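Stita releases revised brow lamination system for salon use

Brotix to supply two-step kit to trade customers from April 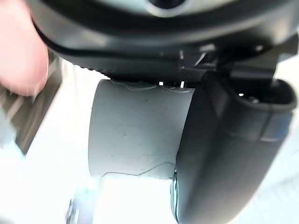
Stita has released a revised version of its brow lamination system for professional use. The system is sold under the Telis name and replaces the earlier three-bottle kit. Trade distribution will be handled by Brotix, which already supplies the company's tints and aftercare products.

Brow lamination sets the natural hairs in a chosen direction by softening them with a lifting lotion and then fixing them with a second lotion. The earlier kit used a separate cleanser, lifting lotion and setting lotion. In the new kit the cleanser has been removed and the two remaining lotions have been reformulated as creams. Salons may continue to use any oil-free cleanser before treatment.

The creams are thicker than the lotions they replace and are applied with a flat brush. They are intended to stay on the hair and away from the skin beneath it. Processing times are printed on each sachet and vary with hair type – fine, medium or coarse – and with whether the brows have been tinted or laminated before.

"Most of the queries we had from salons concerned product running below the brow line," said Ruoxi Wan, head of formulation at Stita. "We raised the viscosity and kept the active level the same. Therapists who know the old kit will need to adjust how much they pick up on the brush, as a smaller quantity covers the same area."

The formula was assessed in 46 treatments at the Beaudoin training salon before release. Feedback from therapists led to a change in the sachet opening and a wider brush.

A patch test is required before every first treatment, and again if the client's medical history has changed. The system should not be used on broken or sunburnt skin, or on clients with eczema or psoriasis in the brow area. Clients using retinoids should stop applying them near the brows ahead of the appointment, as set out in the consultation form.

Each kit contains sachets of both creams, brushes, adhesive balm and a printed protocol. Refill sachets are sold separately. Opened sachets must be discarded at the end of the treatment.

Haziq Latuheru, trade sales manager at Brotix, said existing account holders could return unopened three-bottle kits for credit. "The old and new products should not be mixed within one treatment," he said. "The timings are different."

A conversion course lasting four hours is available through Beaudoin for therapists who already hold a lamination certificate. Bookings and trade orders are taken through Brotix.

ENDS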